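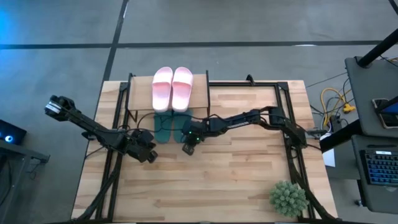
# Prellholm: ordenar chanclas en un estante bajo

Prellholm es una colección de imágenes sobre una tarea doméstica corta: colocar calzado de verano en un mueble pequeño, de los que se ponen en la entrada de casa. El mueble tiene una sola balda y deja hueco debajo, de modo que caben dos pares en la misma superficie. La colocación de referencia es un par arriba y otro abajo, con las chanclas rosa claro sobre la balda, las verde azulado debajo y las punteras rosas hacia el fondo. Se admite que los talones sobresalgan un poco por delante.

## Contenido

- 504 secuencias, divididas en dos carpetas: `ordenar` y `desordenar`
- unas 4000 imágenes fijas extraídas de las secuencias
- `pares.csv`, con el color y la posición final de cada chancla
- `notas.txt`, con las incidencias de cada tanda

Las secuencias con más de 60 segundos están en `largas/` y no entran en el reparto por defecto. De las imágenes fijas, 3000 llevan etiqueta revisada a mano; las demás solo tienen la automática.

## Estados

`completo`: los dos pares juntos, cada uno en su nivel.
`parcial`: al menos una chancla en la balda y otras sueltas por la mesa.
`vacio`: nada en la balda ni debajo.

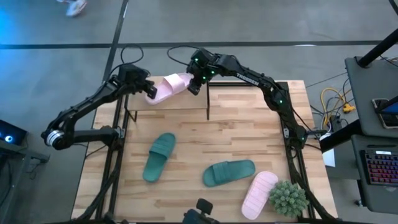

Figura 2. Estado `parcial`: una chancla rosa en diagonal sobre la balda, la otra rosa y las dos verdes en la mesa.

Una chancla atravesada cuenta como colocada en `nivel`, pero no en `orientacion`. Son columnas separadas y conviene no mezclarlas al filtrar.

## Problemas conocidos

Los cables tapan a veces parte del calzado. El par de abajo queda medio oculto por la balda, y en esos casos `visible` vale 0.5. En la versión de enero faltaban los nombres de color en `desordenar`; ya está corregido.

## Uso

Se puede copiar y modificar citando Prellholm y la versión. Última revisión: 10/10/23.

Buscar en este sitio Introduzca un término Buscar

© Kestport | Contacto | Volver arriba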